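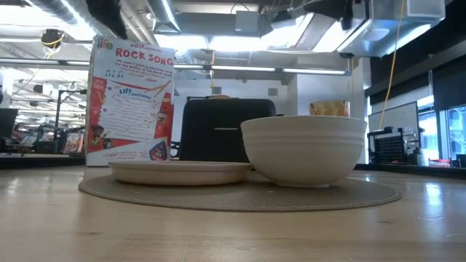

Has anyone here got the Herness table-clearing kit, the two arm one, and is it worth 874 quid? Thinking about it for our community kitchen in Druvdale. We do breakfasts, so what I need shifting is plates, bowls, cereal boxes, that sort of thing, on a normal wooden table. Worried about the shine mostly. You can see the light bouncing off the wood on the right hand side, and I've read that glare confuses the cameras on these. Also the plate is right up against the bowl and the bowl is a lot taller, would it cope with that or do things have to be spaced out? Sales page says "everyday tableware" and nothing else. Emailed them, no answer yet. Not after anything clever, just stack and clear. Ta

Asked June 26, 2020

2 answers

Tiruwork Yimer
Had ours since December. Short version - decent kit, bad manual.

Glare: yes it matters. Ours missed a saucer over and over until we put a plain cloth down. A round mat like yours helps a bit, as the plate and bowl are on something dull, but anything you put straight on bare wood near that bright patch I'd expect trouble with. Try turning a light off before you buy anything.

Plate next to bowl: do the bowl first. You can set the order in the Bamia app, under Tasks then Priority (not under Objects, where the manual says it is). Tall first then flat. If you leave it on auto it goes for the nearest thing and knocks the tall one. We lost 2 bowls that way. Shallow plates are the hard bit, the fingers need a lip to get under, yours has a thin rim so might be ok but I would'nt promise. Get the rubber tips, they're 40 extra and should of been in the box.

Cereal box is easy as long as its standing up. Half empty ones get squashed, turn the grip force down. And see-through stuff is hopeless on ours. That amber thing sticking up over the bowl, take it off by hand.

Would I pay 874 again? Probably, for one table. Setup took me most of an afternoon and you do have to redo the calibration if somebody bumps the table leg. If you've got several tables get a trolley and a teenager.

Ye
never used the herness but had a go of one at a trade show, very slow. ask if they do hire first, I think they did at one point? also check your doorways, the base is wider than it looks

Comment from asker
Cheers both. Will try the cloth thing and chase them about hire. Does the Bamia app work on an old tablet or does it need a phone

Comment from Tiruwork Yimer
Tablet fine here, Android. Never tried the other sort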